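Kovus support moving into the Dagdag service desk: who has seen the new ticket queues?
Forum: Managed Services / Vendor Changes

kavalel_admin
We run 13 sites on a Kovus support contract. Our account manager says first-line tickets go to the Dagdag desk from December, and the old portal becomes read-only. Contract terms stay the same. Has anyone been migrated yet? I need to know whether ticket history comes across or whether I should export it.

tmorrow
Migrated in the pilot group. Open tickets came across with comments and attachments. Closed tickets came across as a summary line only. Export them. The portal export stops at 300 records per file, so filter by quarter.

subnet_zero
Disagree on the summary line. Ours have the full thread, but you have to switch the view from Requester to Organization. The default view hides anything logged by a user who has since been deactivated.

tmorrow
Checked again in Organization view. 985 closed tickets listed, no thread on any of them. You may have been on the Enterprise tier before the move.

subnet_zero
Correct, we were Enterprise. That would explain it.

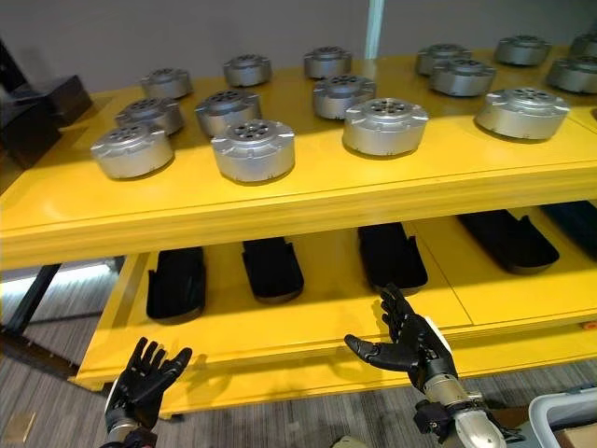

Bořivoj Malý
The tier matters for response times too. Standard customers used to share an escalation queue with Enterprise. Under Dagdag they are separate, and a priority 2 on Standard waits for a first-line engineer to reassign it by hand. I would get the escalation path in writing before the cutover.

kavalel_admin
Our contract says four hours for priority 2, with no mention of queues. If they miss it, the service credit still applies as far as I can tell.

flellness_it
It applies, but the clock now starts when the ticket is categorized. Read section 6 of the new service description. We objected and got an amendment back to time of receipt.

tmorrow
We did not get that amendment. Was that through the account manager or legal?

flellness_it
Legal. The account manager said it was not possible. Also check your API integration. The new desk limits calls to 100 per minute per tenant, and our monitoring tool hit that on the first morning.

kavalel_admin
Thanks. Exporting by quarter now and sending section 6 to our contracts team.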